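Birkitz smart lockbox — review after a summer of showings

Posted August 7, 2018

Quick one between showings. Several people in the office asked what I think of the Birkitz lockbox so I'm putting it all in one place and then I can just send the link.

Background: I list condos and small houses, mostly resale, a few rentals on the side. Used the old dial lockboxes for years. Four digits, everybody and their cousin has the code by the second weekend, you change it, you forget you changed it, some poor buyer's agent is standing in the rain calling you at dinner. So when Birkitz put out the Bluetooth one I bought 7 of them. Paid for them myself, no freebies, no discount.

Price first. $175 each. Plus the app, $49 a year, covers all your boxes, not per box (I called to check, the website is vague). The Direx one I was using before was cheaper up front but they wanted a monthly fee for each box and it adds up fast if you carry more than a couple of listings.

Setup. Fine. Not great. You download the app, make an account, hold the button on the bottom till it blinks, name the box. First one took me twenty minutes, rest went faster. It wants your license number and there is a wait while they approve it. Mine took a day. Do NOT buy these the morning of a broker open.

The shackle is good. Thick, rubber coated, goes around a fat railing and most door knobs. Won't fit over a lever handle, but neither does anything else. Key compartment holds two house keys, a fob and a mailbox key if you're patient. Garage remote, forget it. I had a listing at the Lanitz building with two fobs and a big old storage key and I had to take everything off the ring to get the door closed.
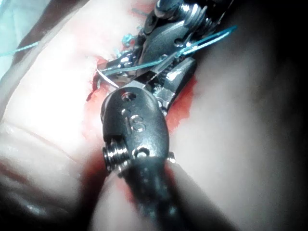
One-time codes are the reason to buy it. Agent texts, I pick the time window, they get a code, it dies when the window ends. No more "is it still 4482". Contractors too — I gave the painter a code for weekday mornings only and it worked the whole two weeks. The log shows who opened it and when. Sellers love the log. I had one seller who was convinced no one was coming through, I forwarded her the list and that was the end of that conversation.

Log is also handy for feedback. Arvo Suominen in my office sends his follow up text within the hour of the box being opened and he swears he gets more replies that way. I'm not that organised but I've started doing it the same evening.

Now the stuff I don't like.

The app logs you out. Constantly. I'm on a front step with clients and it wants my password. Then it wants the code from my email. Turn on the fingerprint thing in settings, it's buried under Account and then Security, and it helps but doesn't fix it. After the July update it got a little better.

The keypad is small and there's no light on it. Evening showings in a dark hallway, you're holding your phone over it like a burglar. Birkitz support told me a lighted version is "being looked at." OK.

Direct sun. South facing door at Limsakul Terrace, that black case got hot enough that I used my sleeve. Still opened. But they should make it in a lighter color, or throw in a cover.

Battery is supposed to be good for 700 openings. I can't tell you if that's true, haven't had one run out yet. My busiest box still shows two bars. It takes a regular camera battery you can get at the drugstore, and the app warns you when it's low, supposedly. If it dies completly you can hold a nine volt to the contacts underneath and it wakes up long enough to get the key. Tried that on purpose at my kitchen table. Works. I keep a nine volt in the glovebox now.

And check with the building before you hang one. Some of the newer condo buildings won't allow any lockbox on the front railing, or they have a special rack in the parkade or by the loading door. Napaporn Jaidee manages two of the towers I work in and she will cut off an unlabeled box, she's told me so to my face. Put your name and number on it. There's a spot for a business card sticker on the back, mine peeled, so I used a label maker and clear tape.

Customer service, called them twice. First time on hold forever. Second time a nice guy picked up right away and reset a box that had frozen on me. Took him five minutes. He also told me you can hand a box over to another agent in the app without wiping it, good to know if you co-list or you're going on vacation.

Compared to Direx: the Direx box is heavier and feels more solid, better keypad too, lighted. App is uglier but it stays logged in. If you only ever have one or two listings at a time the Direx might be the better deal, do the math on the monthly. With four or more I'd go Birkitz.

If you do rentals only, skip both. Get a dial box, change the code every tenant, done.

Four out of five. Loses one for the login thing. Would buy again, probaby will when the fall listings start, two of mine are tied up on a place that's been sitting since spring.

Comments are open but I'm slow to answer — text me if it's urgent.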